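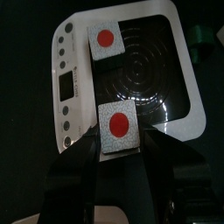 *Photo: Botond Somogyi, from the wrist camera, Taltport workshop*

Hello! I'm Nuala Ó Flaithearta, I look after equipment at Taltport, and I'm looking for someone to help me spend money sensibly for six months. The job title is Equipment Planning Assistant, which sounds drier than it is.

We teach robot arms to do kitchen jobs. At the moment that means a lot of small square pieces with a red dot in the middle, a Little Chef appliance to put them on, and a gripper that has to get its fingers either side of one without shoving it off. It's fiddly work and it eats kit. Fingers, cables, camera mounts, hobs, you name it.

In August we move to a bigger room at Pidbridge and go up from two arms to five. Somebody has to work out what we buy, when, and from whom – and I can't do all of it on my own (I've tried, my spreadsheet has 766 rows and I'm frightened of it).

**What you'd be doing**

- Getting quotes for arms, grippers and wrist cameras, and chasing the people who don't send them
- Sitting with Botond and Blagoje Pavlović while they run tasks, and writing down what wears out
- Building a spares budget. The last set of gripper spares came to £1769 and I hadn't planned for a penny of it
- Sorting out which appliances we need two of
- Working out the sockets and bench space at Pidbridge with Wellington Batista, who has strong views on benches

**Who I'd like to hear from**

You don't need to be a roboticist. I'm not! If you've bought equipment for a school lab, a café, a theatre, anything like that, you'll pick it up. You do need to be happy ringing suppliers and reading a delivery note properly. Anything over £500 gets signed off by me, and you can order smaller bits yourself from week one.

**The practical stuff**

Three days a week, you pick which, though we'd want you in the workshop for two of them. £200 a day. There's a step down to the workshop door and a ramp round the side.

Send me a CV and a few lines about something you bought that was a mistake. Cremilda Brandão is helping me read them, and we'll reply to everyone. Applications close on December 31, 2024, at midnight.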